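Workshop tips from the small aircraft shed
4 min read
34 shares · 15 comments

My brother-in-law and I look after one old two-seater in a rented shed at Fernberg airfield. The bigger jobs go to the licensed people at Adier, but cleaning, greasing and small parts we do ourselves, and in these years I have collected some habits which I want to pass on.

Keep small screws in the order you took them out. I push them through a piece of cardboard on which I have drawn the panel, so the long ones go back in the long holes. 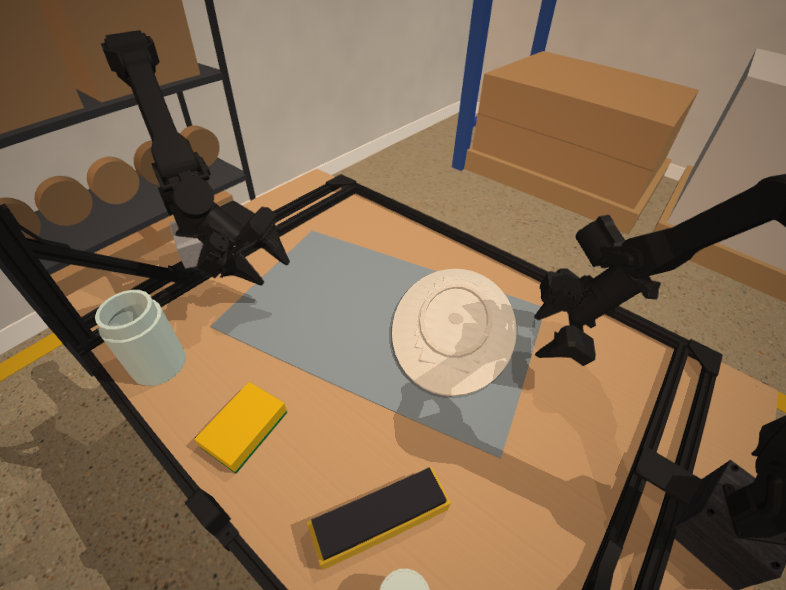 Write the length beside each hole also. Pencil is better than pen, as oil makes the ink run.

Rags should be counted by nobody but thrown away by everybody. An oily rag goes in the metal bin with the lid, the same evening, and the bin goes outside.

For old grease on a wheel bearing, use a stiff brush and a little solvent, and let the part dry on paper before new grease goes on. Do not spin it with compressed air. I did this once and was told off, correctly.

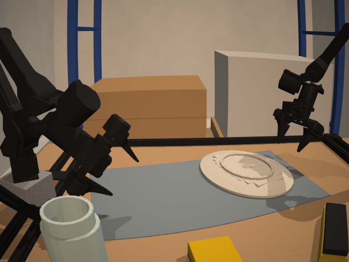
New grease must be the type in the manual. Two types mixed together can become thin like soup, and then you start again.

A torque wrench wants to be put away at its lowest setting. Ours came from Tekleab Tools and goes for checking every May.

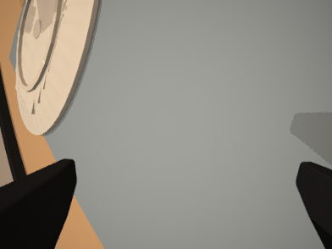 Washers and split pins like to roll off the bench and hide under the tyre. I lost many before I changed how I lay things out. A plain grey surface is good for this work, without any pattern, and small bright parts are quickly found on it. A cream plate can keep them together while you look for the pliers.

Last tip: write in the notebook before you wash your hands, even if the page becomes dirty.

3 comments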